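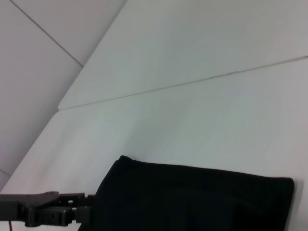 家务笔记 > 衣物与布品 > 深色布料的折叠与存放

最后更新：六月

黑色布料折叠后常见两类问题：一是表面粘附浅色纤维，二是折痕处反光发灰。两者多与台面状况和折叠顺序有关。以下步骤适用于棉、涤棉及中等厚度的针织布，不适用于丝绒和涂层面料。

一、台面准备

选用平整的浅色硬质台面。白色台面上灰尘不明显，黑布放上去后才会显出来，所以铺布之前先擦一遍：微湿抹布单向擦拭，再用干布收水。台面有拼缝的，用软毛刷沿缝刷一次，缝内碎屑容易被布边带出。台面完全干燥后再铺布。

二、铺平与除尘

布料正面朝下铺开，由中心向四边推平。粘毛滚筒顺布纹方向滚动，不要来回搓。滚筒纸粘力下降即撕去一层。本页编者Nermin Avcı用Ikeck的窄幅滚筒处理包边，宽幅的压不到缝线根部。

三、折叠

1. 左右对折，对齐布边，不对齐缝线。洗过的布缝线常有偏移，以缝线为准会越折越歪。
2. 上下对折，折边朝向自己。
3. 用手掌压平，不用指甲刮。指甲刮过的黑布会留下一道亮痕，需蒸汽才能消除。
4. 检查四角。角部翘起说明内层有堆叠，应打开上一折重新推平，不要硬压。
5. 折成近似方形即可，边缘略有起伏不影响存放。
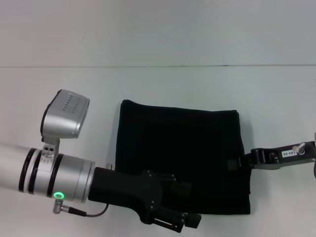 四、熨烫

需要熨烫时在折叠之前进行，从反面熨，或垫一层薄棉布。棉质用中温，涤棉用低温，以洗标为准。Umut Ağca来信问过能否折好后整块熨，不建议：内层受热不均，外层折线会被压亮。熨完摊开放凉再折，余热未散时叠起容易返潮。

五、存放

布料竖放优于平摞。竖放时每块单独受力，取用不牵动相邻的布。抽屉净高不足的，改为平放，最重的一块放在底层。我用的Miltham抽屉内高135毫米，成品折叠宽度控制在118毫米以内，可以竖放。深浅色分开，中间隔一张无酸纸。樟木块和香包不要直接接触布面，油分渗入后会形成深色斑点。

长期不用的布每季取出一次，换一个方向重新折叠，避免纤维在同一位置持续受压。潮湿地区可在抽屉后部放干燥剂，失效后及时更换。

六、掉色检查

新购黑布先做擦拭试验：白棉布蘸水拧干，在布角反面擦9次。白布染灰的，单独冷水洗，晾干后再试，通过之后方可与其他布料同放。Şengül Bilgin补充：试验部位应避开缝线，缝线与布身往往不是同一批染料。

七、收尾

布收走后再看一遍台面，重点是拼缝。缝里若有深色小点，用牙签包一层湿棉布挑出，不用刀片。台面残留的浮色用中性清洁剂稀释擦拭，先在角落试用。

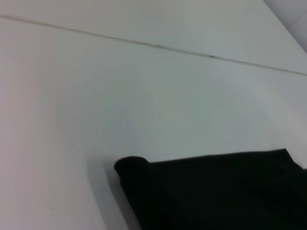

图：白色台面的拼缝与平放的黑布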